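Tuesday, May 23, 2023

My prescription costs changed again in April, so I spent most of last weekend sorting out how I get my blood pressure pills. I've been taking two of them every day for a few years. I'm writing down what I did, mostly so I can find it again next spring.

I did the paperwork on the couch.
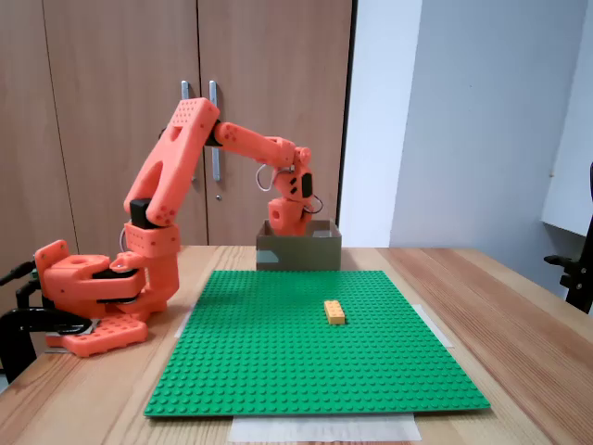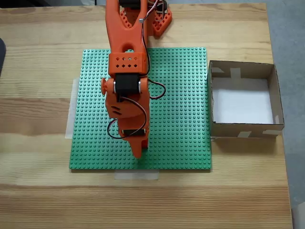
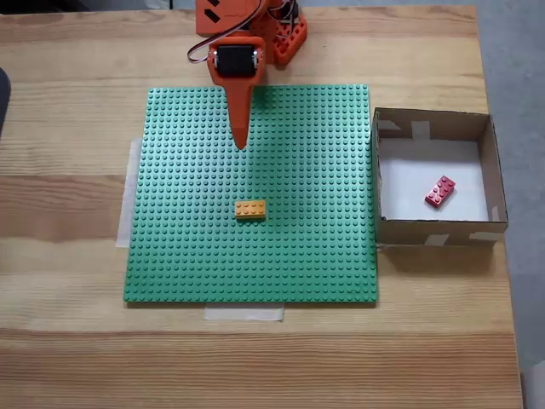

## Where I started

Until last month I filled everything at the Gonon pharmacy on the corner. I liked it because I could walk there after work. They gave me 30 days at a time, which meant twelve trips a year for each pill, and the two were never due on the same day. I would pick up one, then go back nine or ten days later for the other.

In April the price of the second pill went up. The person at the counter told me it had moved to a different tier on my plan. I paid it and went home and looked for the letter that was supposed to have told me. It was in the pile with the supermarket flyers.

## Adding it up

I went through my card statements for the last plan year. Between the prescriptions, two office visits and one round of lab work, I had paid $934 out of pocket. The lab work alone was $148. I had guessed lower than that for the total and higher for the lab.

The deductible on my plan is $3,111, so I wasn't anywhere near it. I had assumed for a long time that the pills counted toward it. They do on some plans. On mine they go under a separate drug limit, and I had to read the same page of the booklet several times before I understood that.

## Calling the plan

I called on Saturday morning. The hold was long but the woman who answered was patient with me. I asked her:

- whether I could get 90 days at once
- whether mail order would cost less than the store
- whether there was another version of the second pill on the old tier

The answer to the first was yes, if my doctor wrote it that way. Mail order was cheaper for one pill and the same for the other. For the last question she read me two names and said I'd have to ask the doctor's office, because she couldn't tell me whether either one was right for me. Fair enough.

I wrote down the date and the reference number for the call. I didn't do that last time and I was sorry.

## The doctor's office

I go to the Plerkosbridge clinic, and they have a message system that I mostly ignore. I sent a note through it on Sunday night and had a reply by lunch the next day. They changed both prescriptions to 90 days and lined up the dates. They want me to stay on the second pill as it is — my numbers have been steady and they'd like to leave it alone. I'm fine with that.

They also asked me to send in a week of home readings. I have the cuff in a drawer somewhere. It needs batteries.

## What I'm doing now

The pill that's cheaper by mail will come by mail. The other one stays at Gonon, four times a year. The first mail order hasn't shipped yet, and I have eleven days left in the bottle. If it hasn't moved by Friday I'll call and ask about a short fill to cover the gap.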